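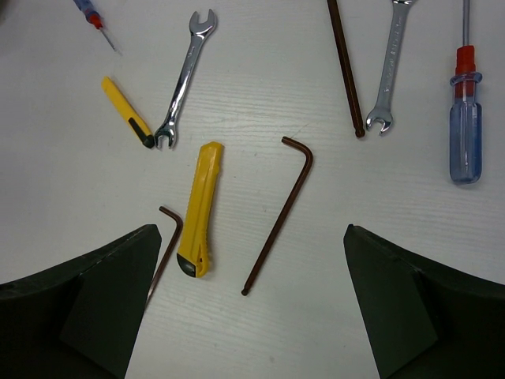

Imamik Robotics Department, Bench Automation Team
Frequently asked questions about the two-arm tool benches
Last revision: 4th January

These answers are for everyone who operates, loads or repairs a two-arm bench in the Truswood building. They explain the bench rules but they do not replace them. If you find a difference between this page and the printed rules at the bench, please follow the printed rules and write to the team.

Which tools are permitted on the table?
Screwdrivers, open-end wrenches, hex keys and utility knives are on the permitted list. Any other tool needs a written approval before the first run. Power tools and tools with a battery are not permitted in any case.

Are there special rules for the utility knives?
Yes. The blade must be fully inside the body and the slider locked before the knife goes on the table. The operator checks this by hand for each knife, also when the same knife was used in the run before. We prefer the yellow ones, as they are easy to find on a white table. A knife with a loose slider goes to the repair box and does not come back without a new label.

May the tools touch or cross each other?
They may lie close together and in any direction. They should not lie on top of each other unless the task sheet says so. A gripper that closes on two crossed tools can throw one of them out, and we had this problem twice in November.

How fast may the arms move?
In setup mode, 100 mm per second. In normal mode the limit is written on the task sheet and only the shift lead can change it. Please do not raise the speed to recover lost time.

Where should I stand during a run?
Behind the floor line, which is 900 mm from the front edge of the bench. Visitors stand behind the same line and must be accompanied.

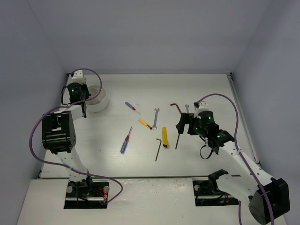
What must I do before I reach onto the table?
Press the stop button and wait until both arms are at rest. Then turn the key to "hold" and take it with you. It is not enough that one arm is stopped, because the other one can still receive a command.

A tool fell from the gripper. Can I continue?
If it fell on the table, let the arm finish its movement, then stop and look at the tool. If it fell on the floor or inside the base of an arm, stop at once and record the event in the logbook. Do not try to catch a falling tool.

How often must the gripper fingers be checked?
At the start of each shift, and after any contact that was harder than expected. Look for cuts, oil and loose screws. The full check with the Dondier force gauge is done every 30 days.

What about the cables?
Each cable must have enough free length for the full movement of the arm, and it must not be pulled tight at the wrist. If a cable catches on a container or on the other arm, stop the run and change the position of the container. Tape on a moving joint is not allowed.

Can I work alone at the bench?
You can work alone in normal mode if you have finished the Noguchi operator course. For setup mode and for all repairs, a second trained person must be in the room.

How long do we keep the run records?
Records with an incident are kept for 7 years. For all other records, see the storage table on the team page. The operator's initials and the task sheet number must be on every record, otherwise it will be sent back.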